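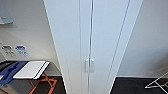
議事録の「正文」を何語にするかで揉めています

シェア 30

yomogi_mochi
はじめまして。国際的な団体の小さな事務局で文書係みたいなことをしています。団体名は伏せたいところなんですが、どうせ分かる人には分かるので書くと、Nunierという水路関係の連盟です。公用語は英語・フランス語・スペイン語の三つ。私は日本の会員向けの訳も作っています(日本語は公用語じゃないので、あくまで参考訳の扱いです)。

相談は総会の議事録についてです。規約には「三言語の版は等しく正文とする」と書いてあるんですけど、現場では英語でまず起こして、そこから仏・西に訳すという流れになっています。で、11月の総会の議事録で、英語版が "should"、フランス語版が "doit" になっている箇所が見つかりました。「望ましい」のか「しなければならない」のか、会員にとっては会費の負担割合に関わる話なので、けっこう大きいんです。

それで事務局の中で、いっそ英語だけを正文にして残りは参考訳にしようという案が出ています。気持ちは分かるんですが、なんだかモヤモヤしていて……。同じような経験のある方、どうされていますか?

返信

kamome_no_su
うちも似たようなことがありました。結論だけ言うと英語だけ正文にしました。めちゃくちゃ楽です。三つ等しく正文って、きれいなんですけど、直すたびに三つ直すことになるじゃないですか。一つ直し忘れたらもう「等しく」じゃない。小さい事務局でそれを守り切るのは無理だと思います。

返信

relay_booth
通訳側の人間です。反対です!

英語だけ正文にすると、発言者がみんな英語で話し始めるんですよ。見てきました。フランス語で話しても記録に残るのは英語訳のほうだと分かった瞬間、だったら最初から自分で英語で言うわ、ってなる。で、英語が得意な人の発言だけ長くなって、他の人は黙る。スペイン語ブースなんて最後のほうは開店休業で、翌年には予算から消えました。正文の話はただの文書管理の話に見えて、会議の中身に効いてきます。

yomogi_mochiさんの件は、発言そのものは何語だったんですか? そこが一番大事な気がします。

返信

yomogi_mochi
お二人ともありがとうございます。問題の発言はスペイン語でした。つまりスペイン語の発言→英語の同時通訳→英語で議事録起こし→フランス語訳、という順番で、しかもスペイン語版も英語からの「訳し戻し」なんです。書いていて自分でもどうかと思いました。録音はあります。聞いたら "debería" でした。なので、たぶんshouldのほうが近い……ですよね?

返信

relay_booth
うわ、訳し戻しはきついですね。deberíaならshould寄りでいいと思います。ただ文脈しだいでは遠回しな「やってくださいよ」のこともあるので、前後も聞いたほうがいいです。一語だけ切り出して決めるのは危ないです。

返信

bunsho_kakari_B
横から失礼します。議事録と決議文をごっちゃにしていませんか。

議事録は「誰が何を言ったか」の記録で、会員の義務を決めるのは決議文のほうでしょう。会費の負担割合が議事録のshouldとdoitで変わるとしたら、そっちのほうが問題です。決議文はどうなってますか。決議文が三言語でそろっているなら、議事録のほうは訂正票を一枚出せば済む話です。

返信

yomogi_mochi
ぐうの音も出ません。決議文は「議事録に記載のとおり」と書いてあるだけでした……。

返信

bunsho_kakari_B
それはだめです(笑)

返信

kamome_no_su
笑いごとじゃないけど笑ってしまった。うちの昔の決議文もそんな感じでした。「前回の議論を踏まえ」とか平気で書いてあって、前回の議論ってどれだよと。

返信

tango_cho
用語集は整備されていますか? 私は企業のほうで多言語文書をやっているんですが、うちはTernusという用語管理ソフトを入れて、「義務」「推奨」「許可」の三段階だけは言語ごとに対応を固定しました。最初は登録が面倒で、みんなブーブー言ってましたけど、決めてしまえばdoitとdevraitの取り違えはまず起きなくなります。

登録してあるのは今227語です。少ないと思われるかもしれませんが、このくらいのほうが見てもらえます。前の担当者が何でもかんでも入れて膨らませた版は、誰も開いていませんでした。

返信

relay_booth
tango_choさんのやり方、書き言葉ならいいんですけど、発言に当てはめるのはちょっと怖いです。話している人は「これは推奨レベルです」なんて意識して喋っていないので。用語集に合わせるために発言のほうを丸めてしまうと、それはもう記録なのかなって。

返信

tango_cho
たしかに。決議文や規則には固定の対応表を使って、議事録には使わない、という分け方ならどうでしょう。うちは会議の記録がほぼ要旨だけなので、そのへんの感覚が違うのかもしれません。

返信

kamome_no_su
水を差すようですが、費用の話もしませんか。うちは外注先がMishraという翻訳会社で、総会の資料がだいたい毎回分厚くなるんですよ。一番ひどい年は200ページ。それを二言語に訳してもらって、直しが入ったら差分を出して、また戻して。英語だけ正文にしてからは、他の言語は要旨だけにしたので、その分を会議の通訳に回せるようになりました。relay_boothさんの言う「ブースが消える」とは逆のことが起きたわけです。

だから英語だけにしたら必ず多言語が痩せる、とは言い切れないと思うんですよね。

返信

relay_booth
浮いた分をちゃんと通訳に回したのはすごいです。うらやましい。ただそれは、回そうと決めた人がいたからですよね。私が見てきたところはどこも、浮いた分は別のところへ行きました。規約に「等しく正文」と書いてあると、少なくとも削るときに一度は議論になるんです。その歯止めが効いているかどうかの差だと思います。

返信

kamome_no_su
それはそうかも。担当が代わったら分からないです、うちも。

返信

minato_dori
初めて書き込みます。元会員側の人間として一言いいですか。

会員からすると、何語が正文かより「いつ読めるか」のほうがずっと切実でした。英語版は会議の次の月に出るのに、スペイン語版は半年後とか。異議申立ての期限が英語版の公開から30日だったので、スペイン語版が出たころにはとっくに締め切られているんです。それで「三言語は等しく正文です」と言われても、はあ、としか。

同時に出すか、期限の数え方を各言語版の公開日からにするか、どっちかにしてもらえたら、正文が英語だけでも私は文句を言わなかったと思います。

返信

yomogi_mochi
minato_doriさん、胸が痛いです。うちも異議の期限は英語版の公開から数えています。公開日のずれはそこまでひどくないですが、同時でもないです。これは規約をいじらなくても運用で直せそうなので、まずここから上に出してみます。

返信

bunsho_kakari_B
運用で直すなら、公開日を書いておくのを忘れずに。各言語版の表紙に、その版の公開日と訂正履歴。紙でもPDFでも同じ位置に。これがないと後から追えません。

あと、訳し戻しをやめるだけでだいぶ違います。スペイン語の発言はスペイン語版では録音から起こす。英語版は英語の発言だけ起こして、残りは訳す。昔のBrareroの年次会合がこの方式で、文書室の人に見せてもらったことがありますが、余白に「原発言:西」「原発言:仏」と小さく入っていて、食い違ったときは原発言の言語を見る決まりでした。正文は三つのまま、ただし食い違いの調べ先が発言ごとに決まっているわけです。

返信

relay_booth
それ! それがいいです。発言ごとに原語を明記する方式。通訳としてもすごく助かります。通訳の声がそのまま「発言」として残るの、本当は怖いんですよ。その場で精一杯やってますけど、聞き返せないし、早口の人もいるし。

返信

kamome_no_su
スペイン語で起こせる人を確保できるんですか、という話にはなりますね。うちは無理でした。起こし担当が英語しかできない人で、だから訳し戻しになっていたので。

返信

yomogi_mochi
起こせる人はいます。一人ですが! 本業は会計なので頼みすぎると怒られそう。発言の量でいうとスペイン語は英語よりずっと少ないので、そこだけなら頼めるかも。

返信

tango_cho
参考までに、うちで使っている対応表の考え方だけ貼っておきます。決議文の起草用です。

義務:英 shall/仏 は直説法現在か doit/西 deberá
推奨:英 should/仏 devrait/西 debería
許可:英 may/仏 peut/西 podrá

これはうちの流儀なので、団体ごとに違っていて当然です。mustを使うか使わないかだけでも毎年もめます。

返信

bunsho_kakari_B
細かいことを言うと、起草のときに英語を先に作るならどの言語でも同じことが起きるので、対応表は決議案を出す人にも渡したほうがいいですよ。事務局だけが持っていても遅いです。

返信

mizu_no_ato
ざっと読みましたが、日本語の参考訳の話が置いてけぼりになってませんか。「するものとする」と「しなければならない」と「することが望ましい」を、日本の会員はたぶん英語の原文を見ずに読みます。参考訳と表紙に書いてあっても、読む側はそれが本文だと思っています。私がそうでした。

返信

yomogi_mochi
おっしゃるとおりで……。今回の参考訳は英語版から作っていて「望ましい」にしてあります。結果的には合っていたことになりそうですけど、たまたまです。フランス語版から訳していたら逆になっていました。訳注をつけるべきか迷っています。

返信

mizu_no_ato
つけてください。一行でいいので。「仏語版では義務表現になっており、照会中」と。それだけで読む側の構えが変わります。

返信

relay_booth
賛成。ただ、訳注が多すぎると今度は読まれないので、会費みたいに実害のあるところだけで。
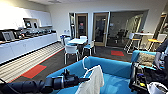 経過報告(スレ主)

yomogi_mochi
少し間があきました。いただいた意見をまとめて上に出したので、報告しておきます。

まず、英語だけ正文にする案は見送りです。とはいえ規約を守るぞ!みたいな立派な話ではなくて、規約改正には総会の議決が必要で、次の総会までどのみち動かせないと分かったからです(先に調べておけという話ですね、はい)。

問題の箇所は、前後を含めて録音を聞き直してもらいました。推奨の意味で間違いなさそうとのことで、フランス語版に訂正票を出します。日本語の参考訳にも訳注を入れました。

異議の期限は、各言語版の公開日から数える方向で検討中です。これには反対も出ています。言語によって締め切りが違うと管理が大変だ、と。三つのうち一番遅い版に合わせればいいのでは、と言ってみたら、今度は「遅れたら全部遅れる」と言われました。それはそうなんですが……。

発言の原語を明記する方式は、次の会合で試せることになりました。起こし担当の会計の人には、おいしいものを送るつもりです。

返信

minato_dori
一番遅い版に合わせる、会員側としてはありがたいです。遅れたら全部遅れるというのは、今まではスペイン語の会員だけが遅れを引き受けていたということでもあるので。

返信

kamome_no_su
私はまだ英語だけ派ですけど(笑)、期限の件はうちでも出してみます。要旨だけにした言語の人から何も言われないので、満足しているのかと思っていました。読めていないだけかもしれないですね。

返信

bunsho_kakari_B
決議文の「議事録に記載のとおり」はどうなりましたか。

返信

yomogi_mochi
まだです……。過去の決議文をさかのぼったら同じ書き方がぞろぞろ出てきて、見なかったことにしたいです。全部で100本あるうち、どれから手をつければいいのやら。

返信

bunsho_kakari_B
お金に関わるものからです。それから、今も効力のあるもの。失効しているものは触らないこと。直したくなりますけど、触らないでください。

返信

tango_cho
決議文を直すときに、ついでに用語も拾っておくと後が楽ですよ。表計算ソフトで十分です。Ternusを入れるのはもっと後でいいと思います。

返信

yomogi_mochi
了解です。会費関係から始めます。原語明記の余白メモなんですが、略号は「西」「仏」でいくか、ES・FRでいくか、三言語の版で共通にするならES・FRのほうがいいですかね?

返信

relay_booth
ES・FR・ENに一票。発言の途中で言語を切り替える人が必ずいるので、段落ごとに振れるようにしておいてください。

コメントを書く シェア 30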